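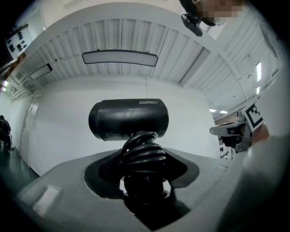

ZEBBO, in small white letters on the black.

Saturday, July 2021

Quick one, dinner's on. Logged in before breakfast and the whole wing was already parked at Skarkside, waiting on me. Sorry all. Forgot I'd said early.

Hauled 12 loads of medical supplies out to Orinow. Pirates on the second run, lost the shields, kept the cargo. Just. Hull at 94 percent after repairs becuase I was too tight to pay for the rest.

Bikska has flipped. Went to bed with us ahead, woke up and they'd got it. Sneha Rathore says leave it, push Shakya instead while they're busy gloating. She's probably right. Still cross. That station was ours since October and I did half the donkey work out there myself.

Other things. Sold the old miner. Bought a scanner, wrong size, sold that too. 698 credits left in the kitty at one point, which is a new low even for me. Almost 80 jumps today, eyes like sandpaper.

Need to write up the Shakya plan for the group before tomorrow. Who scouts, who hauls, who sits outside the station looking scary (me, I hope). Must ask if anyone's got a spare fuel scoop.

Also reply to teh recruit who messaged on Thursday. Keep forgetting.

Rice boiling over. Going.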